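The Sistholm Lobo rents for $700 a day, which buys two arms, ten fingers and a certain amount of suspense. 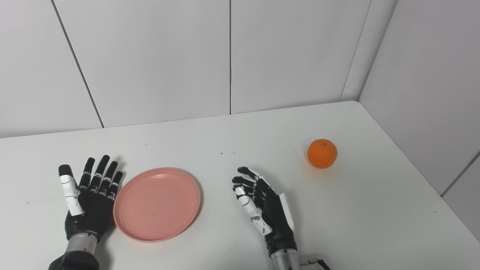

The Lobo's hands, with plate and fruit.

Setup took us 33 minutes. The manual says 5.

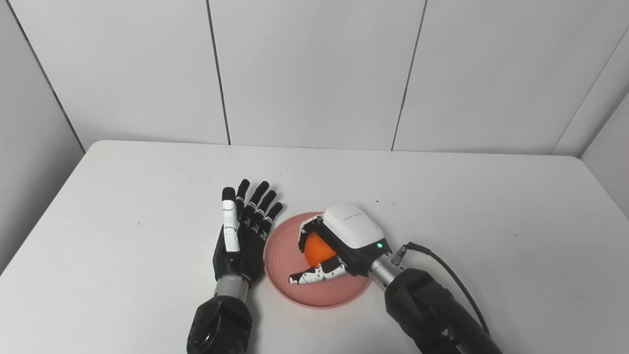
Right hand on the orange, left hand at the ready.

Grip is the selling point, and Sistholm devotes 78 pages to it. 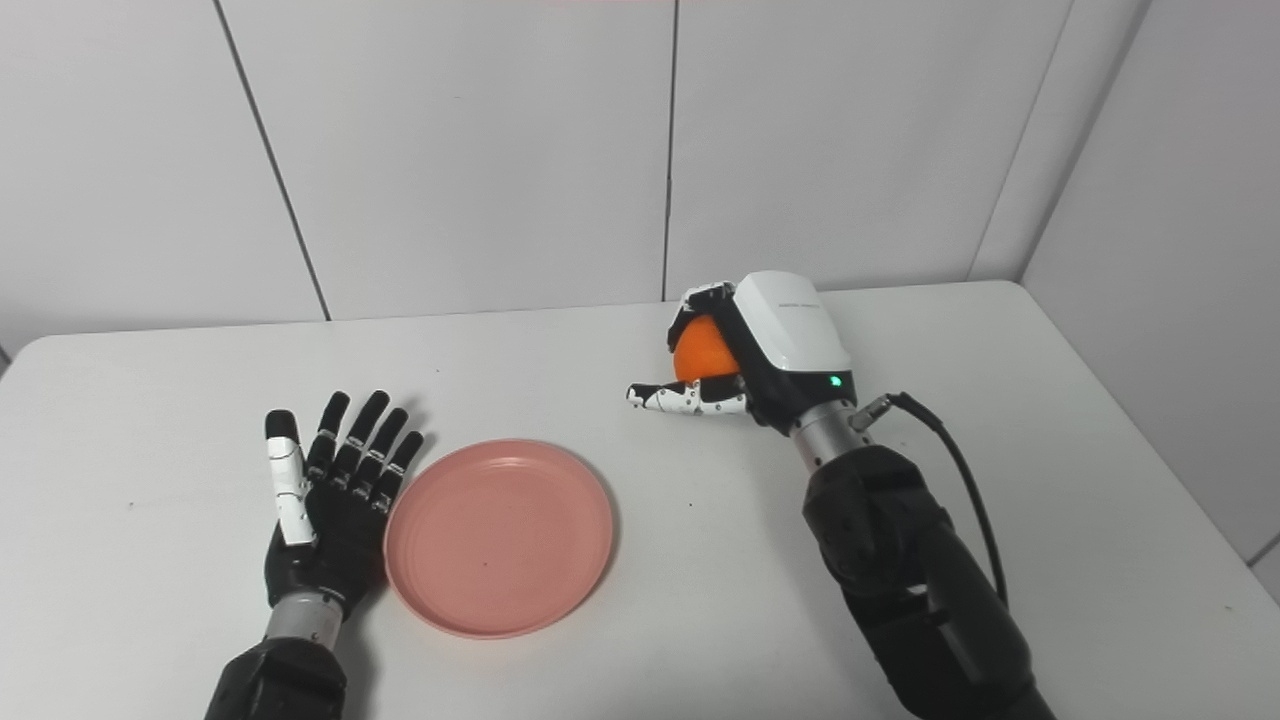 Beatriz Antunes would still rather hire a waiter, and told us so twice.

Tips are not included.

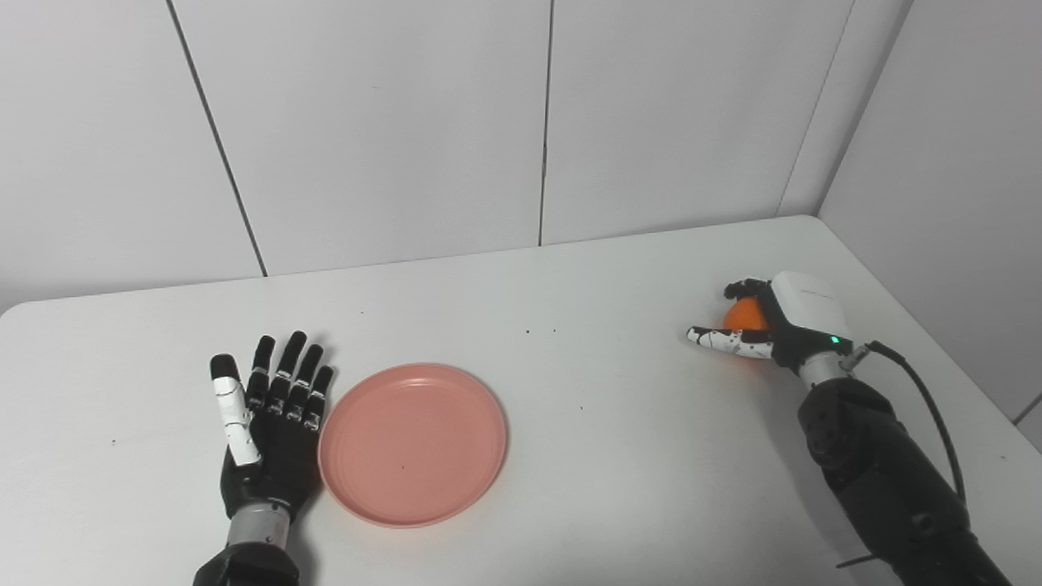
A firm hold, pink plate free.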